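Drerkedel promises to take the drudgery out of court-watching. You give it the name of a case, or a statute, or a phrase, and it emails you when an appeals court says something about it. I ran it for most of a term alongside the way I was already doing things, a spreadsheet and a bookmarked list of court opinion pages. I still have the spreadsheet.

The pitch comes in two parts. The alerts are one. The other is the "holding line," a single sentence at the top of each email that tells you what the court decided, so you don't have to open the opinion. That sentence is what you're paying for. Alerts alone can be had for free from several places.

Over the trial I received 867 alerts. I had set up 20 watches, most of them on contempt, sanctions and the notice a party is owed before either one is imposed. By my own log, 672 of those alerts pointed to opinions that had something to do with what I'd asked for. The rest were noise: a footnote citing the right statute in a zoning fight, a caption with a matching surname, the same order sent again after the clerk fixed a typo. I've seen worse from products that cost more, but the company's sales page uses the word "precise," and I wouldn't.

The holding lines are the real trouble. On a plain affirmance they're fine. Give the software a split result and it starts guessing. One email told me a contempt finding had been upheld. The opinion upheld the finding that an order was violated, then threw out the fine and sent the case back because the man had never been told in writing what he was accused of. For anyone drafting a brief on notice, the second half is the case. A dissent was summarized as the majority in two other alerts, and I caught those only by reading the whole thing, which is the chore I was supposed to be rid of.

I wrote to support in May. Hatem Amrani answered within a day, politely, and said a "mixed disposition" label was on the way. It did show up. It now appears on nearly everything, including a one-paragraph dismissal for lack of jurisdiction.

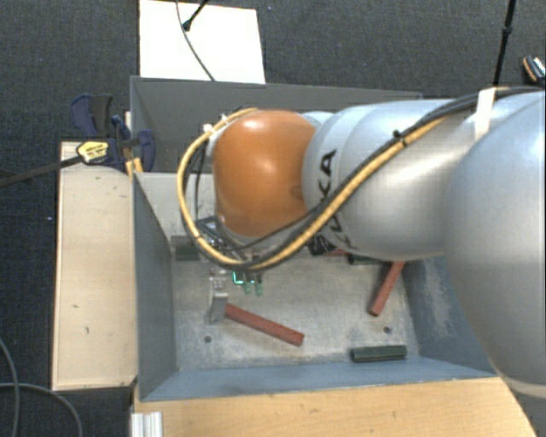 By Meriem Bennani
Posted 9 January 2023 in Practice Tools

Search is better than I expected. You can limit it to civil or criminal contempt, and the filter mostly knows the difference, even where the trial judge didn't bother to say. Export is a mess. Citations come out without the court in parentheses, so every one has to be fixed by hand before it goes anywhere near a filing.

Two people can share an account on the basic plan. My office mate at Arellano used the second seat for a few weeks, then went back to Jancombe, which is uglier and has no summaries at all. Her reasoning was that a tool with no summary can't give her a wrong one. Storkulach sits somewhere between them, with short excerpts pulled straight from the opinion, and if I were starting over I'd try that first.

Solo lawyers who follow one narrow issue may get some use out of Drerkedel as an alarm bell. Turn off the holding lines in settings, under Email Format. Check your watches after every update, too, as mine were reset twice to the default courts.

Rating: 2 out of 5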